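Flerora opens soap refill and workshop space in Olbridge

OLBRIDGE, December 2019 — Flerora, the small maker of plain bar soap, announces the opening of its first public workshop space, on the ground floor of the former Killier dye house. The space has a refill counter, a drying room and one long room for evening classes.

The company was started by Yareli Barajas and Botond Sipos, and until now it sold only by mail and at the Quaye market. In August the two signed a lease for 12 years with the owner of the building.

"Our customers asked us many times where they can come and smell the soap before they buy it," said Yareli Barajas. "Now we have an address to give them, and we are very glad." 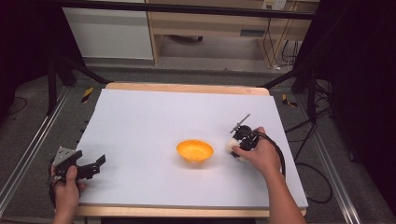
A small orange bowl on the work board at Flerora, Olbridge.

The opening range has 13 soaps, all without added color. Four of them are new, among them an oat soap for dry hands and a bar with pine tar, which was the wish of many gardeners. Customers who bring back their own tin will pay a lower price for each refill.

Evening classes will be led by Henrik Hollmann, who worked before as a teacher of chemistry. Each class takes about 4 hours and covers the weighing of oils, the safe use of lye, and the cutting of the bars. Participants can collect their soap after the curing time is finished.
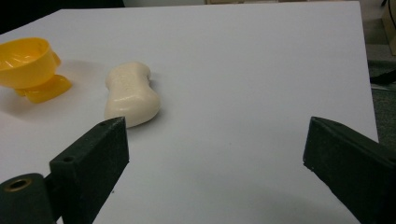
White bar soap and a yellow plastic bowl.

The renovation kept the high windows of the dye house. The total area is 795 square feet — small, but enough for the first years, according to Botond Sipos.

Places in the first classes can be reserved at the counter. For press questions and visits, please contact Muchen Hao at the Flerora office in Olbridge.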